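Print this page | E-mail this page

4. Data Processing and Policy Interface

4.1 Overview of the pipeline

The software described in this section takes recordings made with a hand-held gripper and turns them into training samples for a visuomotor policy. It has four stages: ingest, pose recovery, gripper width estimation, and export. Each stage reads from and writes to a single episode directory, and each can be rerun without touching the others. We refer to the complete tool set as Pundau. The policy runtime, which shares its preprocessing code with the export stage, is called Numer.

A recording session yields one video file per demonstration and one inertial log. The ingest stage aligns the two streams by cross-correlating angular rate from the log with the rotational component of sparse optical flow. Episodes for which the correlation peak is ambiguous are rejected at this point. Of 800 recorded episodes, 719 passed all checks and were used for training. The rest failed either at alignment or at pose recovery; very few failed at both.

4.2 Pose recovery

Camera motion is recovered with a monocular visual-inertial method using a wide-angle projection model. The map is built once per work area from a slow sweep and then held fixed while demonstrations are localized against it. Holding the map fixed keeps all episodes from one work area in a common coordinate system, and it makes failures easy to detect: an episode either localizes for its whole duration or it is marked incomplete.

Feature coverage near the work surface proved to be the main limit. Plain tabletops and dark cloth give few stable corners, and the gripper itself occupies a large part of the lower image. Features that fall on the gripper move with the camera and, if kept, bias the estimate toward zero motion. We therefore apply a static mask over the fingers and mounting blocks before feature extraction. The mask was drawn by hand on one image and checked at the two extremes of finger travel. Figure 4 gives a typical view before masking. Large, high-contrast items behind the table are useful for localization even when they play no part in the task.
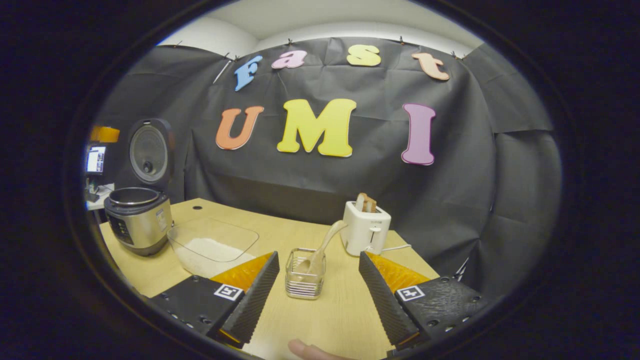
Figure 4. Unmasked input view from the hand-held gripper at a kitchen work area. One fiducial marker is carried on each finger mounting block.

The mask removes a fixed set of pixels, so its cost is constant and small. A learned segmentation model was also tried. It followed the finger outline more closely but sometimes removed parts of objects close to the fingertips, and localization did not improve enough to justify the added step. The static mask was kept for all results reported in Section 5.

Relocalization after a loss of tracking is allowed only within an episode. When the gap is shorter than the action horizon, poses are filled by interpolation on the rotation and translation components separately, and the filled samples carry a flag. Flagged samples may appear in the observation history but are excluded from action targets.

4.3 Gripper width estimation

Finger opening is measured from the image with the two fiducial markers on the mounting blocks. Each marker is detected independently. Its corner positions are undistorted with the calibrated lens model, and the distance between the two marker centers, expressed in the camera coordinate system, is mapped to finger opening by a linear fit. The fit is obtained for each gripper from one open-close cycle recorded at the start of a session.

Missed detections are handled in two ways. If one marker is visible, the opening is computed from that marker alone under the assumption that the fingers move symmetrically about the center plane. If neither marker is visible, the last valid value is held for a short window, after which the episode is marked incomplete. The single-marker rule introduces a small offset when the mounting is not centered, and we correct this during the calibration cycle.

We note one limitation. The fingers carry soft parts that bend under load, while the markers sit on the rigid blocks. The estimate is thus a measure of block separation and does not report the shape of the contact surface. For position-controlled grasping this was acceptable. Tasks that depend on contact force would need another signal.

4.4 Export and action representation

The export stage resamples images, poses and widths to a common rate and writes them as chunked arrays. Actions are stored as absolute poses in the map coordinate system and converted to relative poses at load time. Each target in an action sequence is expressed with respect to the gripper pose at the most recent observation. This removes the need to register the map to the robot base before deployment.

Two training sets were exported, one from the Cloutier work area and one from Tresville. After windowing, the Cloutier set holds 3920 samples and the Tresville set 1111. Windows overlap within an episode but never cross an episode boundary. The validation split is made by episode before windowing; an earlier version split by window and gave validation losses that were too low.

4.5 Runtime

At deployment, Numer buffers recent observations, runs the policy, and sends timed waypoints to the arm and gripper controllers. Observation latency is measured separately for the camera, arm state and gripper state. The three streams are aligned to the oldest image timestamp in the buffer. Waypoints whose scheduled time has already passed when inference finishes are dropped, and the remaining ones are blended with those still queued in the controller.

Collision checks against the table plane are made in the waypoint layer. A waypoint that would place a fingertip below the plane is projected upward along the surface normal, with orientation unchanged. The policy is not informed of the correction. Repeated corrections in one rollout are logged and cause the rollout to be stopped once a set limit is reached.

Contact the Pundau maintainers | Copyright 2024 the authors | Back to top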